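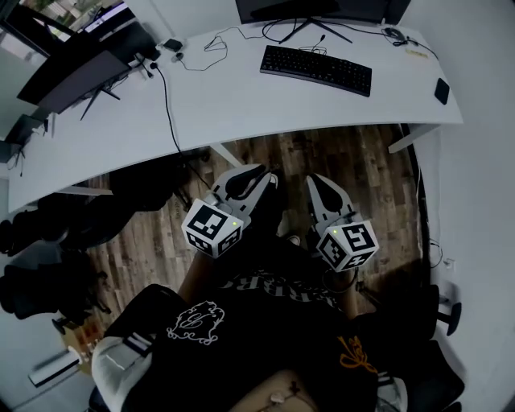 The quote from Prorkwood came back in April and I have been arguing with it ever since. It is two pages long. The first page is the grippers, the second page is everything you need before the grippers are any use, and I'll let you guess which page has the bigger number at the bottom.

I had budgeted for hardware. I had a spreadsheet with a tab called "hardware" and I was proud of it. What I had not budgeted for was cable. Or spare finger pads, which Prorkwood sells in packs of 13, a number I can only assume somebody lost a bet over. Or storage, which I filed under "we have drives" until I found out how fast we fill them.

So, the revised plan, as of 11th July:

Second pair of hand-held grippers: yes. Sharing one pair means one person works and everyone else develops opinions.

Finger pads: one pack, $237. I tried to get half a pack. Powell, our reseller, was very kind about it.

Chargers: 2 more, and they get labels this time.

The arm: no. I know. The Janesex arm is lovely and I have watched the promo video more often than I'd like to admit, but an arm wants a bench, a bench wants a room, and the room wants a lease. Collecting by hand gets us through the year for the price of the arm's shipping crate.

Furniture: $300, mostly for cable trays. Begoñe Carretero wanted this moved up the list and she has the shins to back up her case.

I also left a line called "stuff" with nothing in it yet. Last year I didn't have that line and stuff happened anyway.

Next job is getting Pestik to quote for the same kit, so that I can wave it at Prorkwood and be ignored by two companies at once.

Filed under: Robots, Money, Regrets

3 comments

dmk_ohio: Double the stuff line. Then double it again.

Marguerite: Did you ask about pads from the previous model? They fit ours with a bit of filing.

tallpaul: Team arm. Disappointed.

Contact | Copyright, all rights reserved | Back to top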